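Minutes — Bagging Task Working Meeting, 10th January
Present: Els Van Leeuwen (chair), Junpei Hoshino, Yanti Raju, Arwel Gape (minutes). Apologies: Benjamín Tapia.

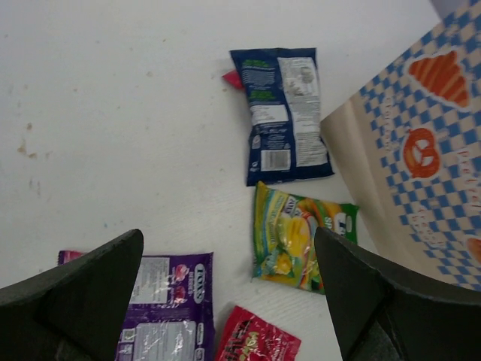 Wrist view, snack packets and paper bakery bag on the white table.

1. Previous minutes
Accepted with one change. The Olholm calibration note was done by Yanti, not Junpei.

2. Demonstrations
Junpei reported 400 demonstrations of the bagging task, all with the wrist camera. Of these 123 were recorded in November with the old finger pads. Els asked if the two sets could be mixed. Junpei has trained on both together and on the newer set alone and sees little difference in grasp success. Agreed to keep them together and label them.

3. Wrist view against fixed view
Yanti presented the comparison. The policy trained on wrist images only (Ferri) did better on packets lying close together, and worse at finding the opening of the paper bag once a packet was held. Adding the fixed camera helped with the opening but slowed the control loop. Arwel asked if the gain was from the view or from the extra training time. Yanti could not say — the two runs were not the same length. She will repeat the shorter one.

4. Glossy wrappers
Long discussion. Reflections off clear plastic still move the predicted grasp point toward the bright patch. Junpei wants to change the lighting during collection. Els would try brightness changes in training first, as it costs nothing in table time. Agreed to do Els's version, then review.

5. Test protocol
Each policy gets 20 trials per layout. A packet that lands half in the bag is a fail. Layout sheets to go in the Triria folder before testing starts.

Actions
Yanti: rerun the Ferri comparison at equal length.
Junpei: label the old finger pad set.
Arwel: layout sheets.
Benjamín: confirm table time.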